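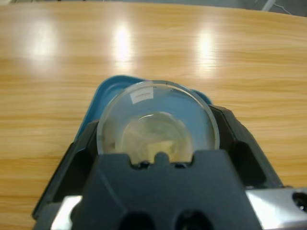
A round glass dish held between the gripper's two fingers, beside a blue plastic lid.

Clear glass is hard on robots. It shines, it bends the light and it half vanishes against a polished table. A team at Plovaddale has found a way to help, and on Wednesday it shares the results!

The method, named Flustenent, learns from close-up views taken at the wrist. Roswitha Brinkmann and Benedikt Voß trained it on 697 short recordings of everyday kitchen jobs, with glare from the ceiling lights left in. In 200 fresh trials it needed a second try at a grasp only 3 times.

"We used to dim the lights and hope," says Brinkmann. "Now we leave them on, and I still grin every time it picks up a glass."

Drinks came next. In the coffee machine task, the fingers stay open and clear of the glass while liquid is running from the spout. 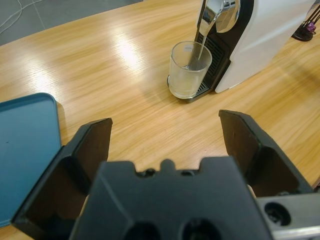
What comes next

Uwe Vogler's group will try the method on stemmed glasses in October. The recordings will be free for other labs to use.

Press contact: Rosemarie Haberkorn, Plovaddale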